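Lelton Facilities Forum
Board: Equipment and Automation
Thread: Are machines ready for routine shelving and tidying work?

fm_coordinator
Members of this board were asked at the last quarterly meeting to submit views on whether automated handling should appear in the next equipment plan. I am opening this thread so that the views are kept in one place. The question is a narrow one. It concerns small, repetitive work done by hand: returning books to shelves, clearing tables, folding linens in the guest residence, and sorting parts in the repair shop. Floor scrubbers and conveyor systems are outside its scope, as both are already in service at several sites.

Please state which type of site you represent and what you have observed directly.

residence_ops
I represent a guest residence with 200 rooms. Our position is that machines cannot yet do household chores at a standard we could accept. We received a demonstration from Karaca last June. The unit folded hand towels correctly when they were presented flat and one at a time. When the towels were delivered in a heap, as they come from the dryer, an attendant had to separate them first. The attendant could have folded them in the time that took.

Bed making was not demonstrated. We asked, and were told it was under development.

shop_floor_6
Repair shop, Govbridge site. I must disagree in part with the previous post. Our shop has used a fixed arm for sorting fasteners and loading trays for two years, and it has performed well. The work is dull and the arm does it through the night shift without supervision. The parts are rigid, they arrive in the same bin, and they go to the same tray.

I would not place towels and fasteners in the same category. A plan that answers yes or no for both will be wrong about one of them.

residence_ops
I accept the distinction. However, the original question did include household work, and most of the sites on this board are not repair shops.

stacks_and_returns
Library services. Our branch processed 3,724 returns in the last reporting period, and nearly all of them were shelved by hand. The sorting belt at the return slot reads the tag and sends each item to the correct bin. After that point a person takes over.

Books are harder to handle than many people expect. A paperback bends when it is held by one corner. A large atlas has to be supported from beneath. A book lying flat on a table offers very little to grip, and a member of staff will usually slide it to the edge of the table and take it there. That small movement is the part I have never seen a vendor perform with confidence. I would want to see it done on worn stock with loose covers before any money is set aside.

quiet_hours
Also library services, at a smaller branch. I agree with the above, but I would add that speed should not be the main test. We have six hours each night when the building is closed. A machine that shelved one cart slowly and without damage would still be of use to us.

stacks_and_returns
Without damage is the difficult condition. Who would inspect the cart in the morning?

sim_desk
I work on handling studies at Flondell and can speak to the book question, as it is one of our standing tasks. Much of the work is carried out in simulation before hardware is involved. The view is from just behind the gripper, with the fingers open and a corner of the book at the lower left.
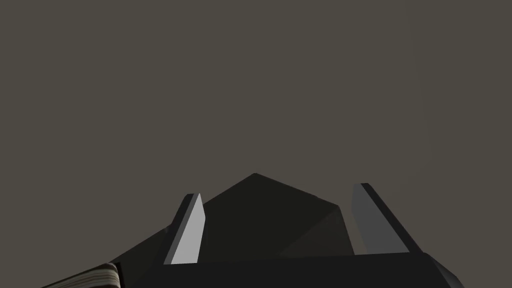
quiet_hours
Simulation results should not be entered in the equipment plan as evidence of readiness. A simulated cover does not tear, and the patron who borrows the book next is not simulated. I would support listing them under a separate heading.

sim_desk
That is a fair condition, and I would support the separate heading. My own view is that picking up a single closed book from a clear surface is within reach. Pulling one from a tightly packed shelf, or working on a table that also holds cups and papers, is a different level of difficulty. I would not advise any site to purchase on the basis of the first task alone.

shop_floor_6
Then the plan could have two categories, one for rigid parts in fixed positions and one for everything else. Govbridge would be willing to supply maintenance records for the first category. They include the stoppages, which are mostly jams at the bin and worn finger pads.

residence_ops
Please include staff hours spent clearing those jams. Our finance office will ask for them, and the Karaca proposal left them out.

fm_coordinator
Thank you. I will prepare a draft with the two categories and list simulation studies separately. The library sites have not agreed on whether overnight work should be judged by a different standard, so both positions will be recorded. Written comments may be added to this thread until May 18, 2024. Sites requesting a trial should attach a description of the task, the hours available and the name of the department that would carry out the inspection.

stacks_and_returns
Our comment will be submitted separately. We continue to oppose overnight trials on circulating stock - withdrawn stock would be acceptable.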